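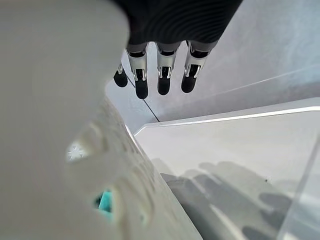
Robot hand on our packing bench, what happens to the rest of us?

Flurkcombe forums > Work and Jobs > Automation

mossy_kettle
Aug 8, 2020
Right, so I pack for a mid-sized place near Flurkcombe and since February we've had one of these hands going on the white bench. Four fingers, black rounded tips, silver joints with all the little linkages on show. It's shut down two of the dullest jobs we had and I can't say I miss either of them! But my day is so different now that I wanted to ask if anyone else has been through it. I used to do 900 pieces a shift and go home with my thumbs aching. Now I do the odd shapes, and I clear up when it gets in a muddle, and the rest of the time I'm stood there watching. I feel a bit like a lifeguard.

hestby_lad
We had the same at Hestby. The watching is the worst bit, it wears you out more than packing did. Do you get rotated? We didn't at first and people were going home with headaches. In the end they agreed 30 minutes on, then swap with somebody on labels.

mossy_kettle
No rotation, no. I do the whole morning. Might ask about that, thanks.

Dinesh Cassim
I'm a shift lead (different firm) so I'll put the other side. Ours went in and we kept all 33 people on the floor. Sick days for wrists and shoulders dropped straight off. I know "they said no jobs would go" gets a laugh on here but none have.

quillback
None have YET Dinesh. How many have you replaced when they left? That's how they did it at our place, no redundancies, just never any new starters. My section went from a full table at tea break to me and one other bloke.

Dinesh Cassim
Fair question. 3 have left and we've hired one. So yes, I take the point, though one of those moved away and her job was going to be split up anyway.

quillback
There you go then

potting_shed_jan
Can I ask a daft one, why fingers? Ours at Jiseck is just a suction cup on a stick and it goes like the clappers.

mossy_kettle
Not daft, I asked the same! We were told it's because our stuff is all different shapes and the cup kept losing its grip. The hand is slower than me on anything bendy, mind. I've raced it (don't tell my manager).

Tianyou Liang
I did the training course for this sort of thing last year and went from packer to cell operator. It came with a small rise, not a huge one. My advice would be to ask for the training in writing now, while they still need you to explain how the job is done. We had a lady called Ding who knew every awkward item by feel, and she spent weeks showing the engineers for her ordinary hourly rate. She should have been paid properly for that.

hestby_lad
Agree with all of that. Also ask who's allowed to press stop. We had a right row over it.

quillback
I wouldn't show them a thing without a new contract, personally.

mossy_kettle
Bit late for me on that one, I've been showing them since it arrived. But I've got my review coming up so I'll ask about the course and the swapping over. Will post back when I've had it.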